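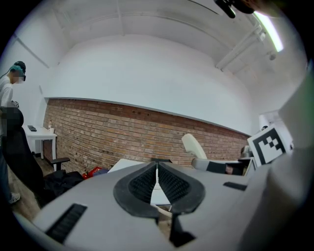
Why do we have tables?

Think of everything that happens at a table. People eat there, draw there, do homework there and put down the shopping. A table is a flat surface held up off the floor, and people have been making them for thousands of years.

The first tables

In ancient Egypt, small tables were used to keep food and other things off the ground. Some were made of wood and some of stone. They were often low, and one person might have a table to themselves.

The ancient Romans ate lying on couches, leaning on one elbow. Their tables were placed close by so that everyone could reach the food. Many had 3 legs.

Tables you could put away

In the Middle Ages, a big house had one large room called the hall. The hall was used for meals, meetings and sometimes sleeping, so the tables had to be moved. They were long boards resting on stands called trestles. When the meal was over, the boards were lifted off and stacked against the wall.

The word "board" could mean the table and also the food on it. We still say "bed and board" when we mean a place to sleep and meals to eat.

Why 3 legs don't wobble

A table with four legs rocks if one leg is too short or the floor is bumpy. A table with 3 legs stays still, even on rough ground, as all its feet touch the floor at once. It can tip over more easily though, if you lean on the part between two legs.

Tables in a museum

The furniture museum at Kinham has 133 tables. The oldest is a farmhouse table from the village of Damska, and it is 400 years old. It is so long that 30 people can sit at it. The top is covered in knife marks - cooks used to chop straight on the wood.

Try it yourself

Cut a square of stiff card. Stick four balls of modelling clay underneath for legs, making one shorter than the rest. Press on each corner. Which ones rock? Now take the legs off and make a table with 3 legs, one near each of two corners and one in the middle of the opposite side. Put a small book under one leg and see if it still rocks.

Words to know

Trestle - a stand that holds up a board
Hall - the main room of a large house in the Middle Ages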